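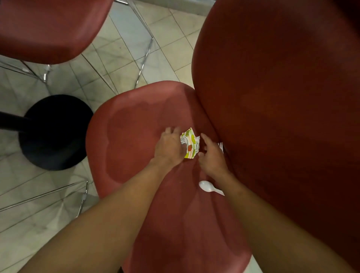
The workshop is the back half of an old tyre place in Cestport, and the builder would like it known that the roof doesn't leak any more. It did all January. The robot lived under a tarpaulin.

It's called Skellow, after a village, no deeper meaning. Two arms on a post, a head with a camera in it, wheels that came off a hospital trolley. The job it's meant to do is clear up after people have eaten. Rubbish off chairs, off tables, into a bag. "Everyone builds one that stacks blocks," the builder says, hunting for a 4mm hex key. "I haven't got blocks. I've got wrappers."

So, wrappers. Why are they so bad?

"They don't stay the same shape. A mug is a mug. You pick up a wrapper and it's a differnt object by the time it's off the seat." The way people do it, apparently, is one hand holds it down and the other comes in from the side and gathers. Skellow had one arm until last spring. The second went on because of exactly this. One arm just chased the thing over the edge and onto the floor.

Then plastic cutlery. White forks, white spoons. Spoons are fine if they're lying in the open on the seat. Forks get down the gap where two chairs are pushed together and only the tines show. "I've got a whole folder on the laptop called FORK GAP. It's not a happy folder."

Current success rate on spoons: 21 out of 30, on a good evening. Forks in the gap, the builder won't give a number. Asked again. Still won't.

Software is the builder's own, mostly, sat on top of a grasp planner called Jireš that a friend of a friend wrote and stopped looking after. Motors are from Viltinari, second hand, 11 of them, two with stripped gears which were swapped out on the kitchen table. Cost so far? A long pause. "Less than a car. A bad car."

The shared bit of the workshop matters more than I'd expected. There's a lathe, there's someone who knows how to use the lathe, and people eat lunch there. Which means test material. The builder used to lay out clean wrappers flat on the seats and the robot got quite good, and then it met a real one, scrunched, corners up, and had no idea. Now nothing gets tidied first.

What about the chairs -- does it matter what it's working on?

"Massively. The moulded ones are scooped, so the fingers hit plastic before you think they will. And the legs. Thin chrome legs, the depth camera hates them, half the time it thinks there's nothing there and drives straight in." There are dents in the base. I was shown all of them.

Next is softer fingertips, cast in silicone, third attempt, the first two came out like chewing gum. Then a bag it can hold open for itself, which sounds easy and I'm told isn't. A public go at the Cestport open day on May 14, 2022, if the left wrist behaves. It was making a noise when I left -- a sort of ticking. The builder had the cover off and had stopped answering questions by then.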